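Kairys Student Robotics Club
Progress report to the Joltport Fund, October

Sorry this is short, we meet at 4 and the room has to be set up before that. Numbers first, then how the sorting project is going, then what we need from you.

Money
Grant was 500. More than half is spent: baskets, table, gloves for the hand, cable, tape, printing for the Poltutby open evening. Receipts are in the shared folder, minus one for the cable that we're still chasing. Nothing spent on travel yet. We'd like to keep the travel line open for the Grinidero meet if that's ok with you.

Students
10 signed up, all still coming. Split in 2 groups, one on the arm and one on the code and the recordings. They swap every 3 weeks so everybody gets time at the table. First swap was messy, second one went fine. We now make the outgoing group write a page of notes before they hand over. Some of the notes are very good. Some are one line.

The sorting task
Students picked it themselves. Fruit in one basket, office things in the other, one arm, mixed items out on the table between them. Labels are handwritten, the printed ones were too shiny under the lights and the team wanted something they could change in a hurry. 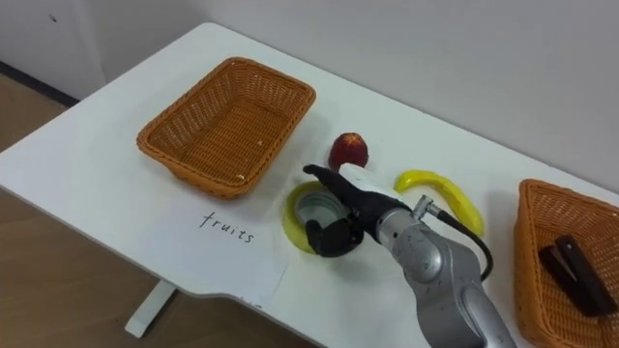

The hand at the roll of tape, fruit still to be sorted.

Tape is the hard one. Low, flat, and the fingers want to close over the top of it instead of round the side. The group tried coming in from directly above, then from a slant, and the slanted approach is the one they kept. Stapler is easier than we all expected. The banana depends a lot on which way it's lying, so there is now a rule that whoever sets the table turns it a different way each round. Otherwise the students tune everything for one position and it falls apart at the first demo.

Code group has the item list and the basket choice in one settings file now, which saves a lot of argueing. Before that each laptop had its own copy.

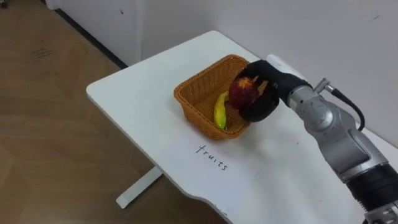 Letting go is the other half of the work. Early on the hand opened too high and fruit got bruised, so the release height came down a bit at a time until the students were happy with it. They also slowed the last part of the move. It makes each round longer, and for the Grinidero rules that matters, so expect some back and forth on speed before the meet.

Behind schedule
- Logging sheet. Half the rounds from the first weeks have no notes on what failed.
- Safety refresher for the second group, moved once already.
- Project web page. Text is written, not posted.

Next
Add new items to the office side. Full practice run in front of parents at Poltutby. Pick who goes to Grinidero, the students want to vote on it.

Need from you
An ok on the travel line, and a yes or no on whether spare gloves can come out of the equipment money. The finger tips wear thru faster than we budgeted for. An email is fine for both.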